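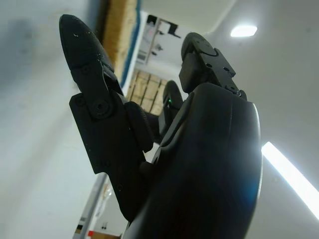 Black fingers, white ceiling.

Jan 8, 2020

So the hallway is finally painted! I'd been putting it off since we moved to Leltstead, mostly over the colour (202 shades of off-white at the shop, who needs that many?). I went with one called Brestis, a sort of warm grey, and grabbed 2 tins on special for $40 each.

It took 3 coats — the old mustard kept peeking through — and my shoulders are wrecked. Skirting boards can wait till February. Has anyone tried gloss over old enamel? Do I have to sand?

Print this post | E-mail to a friend
3 comments | 2 shares
Contact | © Traller | Back to top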